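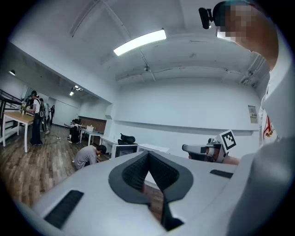

The ground-floor room at Fekete House: ceiling light, conduits and the white back wall.

Readers of this blog will be aware that I have had the use of the ground-floor room at Fekete House, Waltby, for the greater part of the year, and that a number of them have written to ask what was finally decided regarding the ceiling. I am pleased to set out the position below, together with certain remarks on lighting, on the walls, and on the rules for the use of the room, which have been revised.

The ceiling

The ceiling remains exposed. The conduits and thin pipes cross it diagonally before continuing along the beam, and they will stay where they are. A proposal to enclose them behind a suspended ceiling was received from a contractor in Skotdale at a price of 2412, excluding the disposal of waste. I considered this proposal with care and obtained the opinion of Ilídio Cordeiro, who has fitted out several rooms of this type. His advice was that a suspended ceiling would bring the room down to an uncomfortable height on the side where the ceiling is already lower, and that any future leak would be discovered only when it had stained a panel. I accepted this advice. The conduits were instead repainted where they hang, a task that required two coats and a good deal more masking tape than had been purchased.

I should record that I was at first opposed to leaving the pipes in view. My preference in domestic rooms has always been for a plain ceiling. A workroom is to be judged by other standards, however, and after some months of sitting beneath them I no longer look up.

Lighting

The principal source of light is the long rectangular fluorescent fixture. It gives an even light over the middle of the room and is satisfactory for most purposes, including the reading of small print. It was in place when I took the room and has been retained. The tube was replaced in March, and the cover was removed and washed at the same time. Anyone who has charge of an old fixture is encouraged to do likewise. The improvement was considerable, and the water in the bucket was not pleasant to see.

The lower section of the ceiling is served by a small track spotlight. This was the subject of some disagreement. Saqib Awan, with whom I share the rent, was of the view that one spotlight was insufficient for that corner and that the track should be filled. I was of the view that the corner is used chiefly for hanging coats. The matter was settled by an agreement to purchase a standing lamp, at Mr. Awan's expense, to be kept in the cupboard when not required. It has been taken out on two evenings to date.

Persons who are sensitive to fluorescent light may prefer to work with the main fixture switched off and the spotlight switched on. This is permitted when the other occupants consent.

Walls

All walls are white. The paint is a washable matte, supplied by Tasarby in the large tin at 659, and one tin was sufficient for the walls with a small quantity left over for repairs. The remainder is stored beneath the sink with the lid taped down. It should be stirred for a full five minutes before use; the first repair was made without stirring and had to be painted over.

The horizontal ledge along the back wall has been kept. It had been suggested that it be removed in order to provide a flat surface for shelving, but the plaster behind it is of uncertain condition, and I did not wish to begin a repair whose extent could not be known. The ledge collects dust and is to be wiped when the floor is swept. It is not a shelf. Cups, telephones and reading glasses have all been placed upon it at one time or another, and one pair of reading glasses, my own, was lost to the gap behind the radiator as a consequence.

The small framed notice hangs high on the wall. Several visitors have remarked that it might be more easily read at a lower position. Its location was chosen so that it would be clear of chair backs and of the swing of coats, and I do not propose to move it at present. Copies of the text are available from me on request and are also kept in the drawer nearest the door.

Use of the room

The following arrangements are now in effect and replace those published previously.

The room is to be left in the condition in which it was found. Any furniture that has been moved is to be returned to its place.

All lights are to be switched off by the last person to leave. The switch for the track spotlight is separate from the main switch and is frequently overlooked.

Nothing is to be hung from the conduits or pipes. This applies to decorations, to extension cords and to umbrellas.

Nothing is to be fixed to the painted walls with adhesive tape. Reusable putty may be used for periods of one day or less.

Food may be eaten in the room provided that the waste is carried out the same day.

Costs

A reader in Skotdale has inquired as to the overall cost of putting the room in order. The total, inclusive of paint, brushes, the replacement tube, and the hire of a ladder, was 840 for each of the 2 tenants. This does not include the standing lamp. It also does not include the first ladder, which was purchased in error, proved too short to reach the beam, and is now at my home, where it has been of service in the garden.

Matters outstanding

The diagonal run of conduit toward the beam has a short section on its upper side that the brush could not reach and that retains its former color. It cannot be noticed from a seated position. A roller on a bent handle has been recommended to me, and I would be grateful to hear from any reader who has used one on pipework of narrow diameter.

A quotation for the repair of the radiator valve is awaited. I will report on it in a later post, as well as on the recovery of the glasses.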